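Cloth set, September, continued from Kofi's page

Table as Yi-chun left it. Green dish with the bottle lying in it, phone, cup at the back, chili pepper toward the front. These are the distractors and they stay put for this batch. Only the cloth gets handled. Target is 50 kept episodes before we change the layout.

Restarted the recorder at 2:00 after it filled the disk. Limit is now 2000 steps per episode, and anything that hits the limit gets tossed automatically.

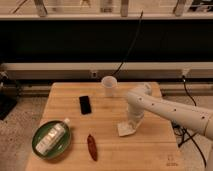
Paloma drove the first 11, then I took over. My grasps are slower than hers and I tend to come down too hard on the cloth. Jolán says to leave the slow ones in as long as the grasp is clean. Fine by me, but I'm tagging them "slow" so we can pull them later if the policy starts to dawdle.

Note on start poses: vary them more. Kofi looked at last week's data and nearly every episode began from the same spot. Move the arm a little between takes, either direction, before hitting record. 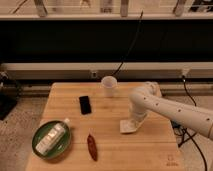
Trimming: cut the idle bit at the head of each episode. The Pap script does it but misses when the arm drifts slowly, so check by eye. Episode 509 needs redoing, the gripper channel is flat the whole way through. Probably the connector again. Reseated it, next few looked OK.

Same label text for every take in this batch: "pick up the cloth." Victor wants a second wording. I said after the 50.

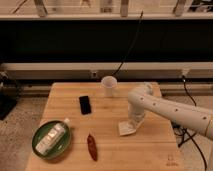 Gripper down on the cloth, fixed view.

From this side the fingers are hard to judge once they are down. Asked Yi-chun if we can add a wrist view for the next batch. She will check with Brotlow what they have.

Left to do:

1. Finish the count, then back up to the Greken drive before anyone touches the table.

2. Go through the "slow" tags with Paloma.
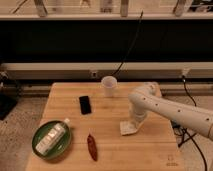 3. New layout. Swap the dish and the cup, cloth start position further left.

4. Ask Victor for his wording, in writing this time.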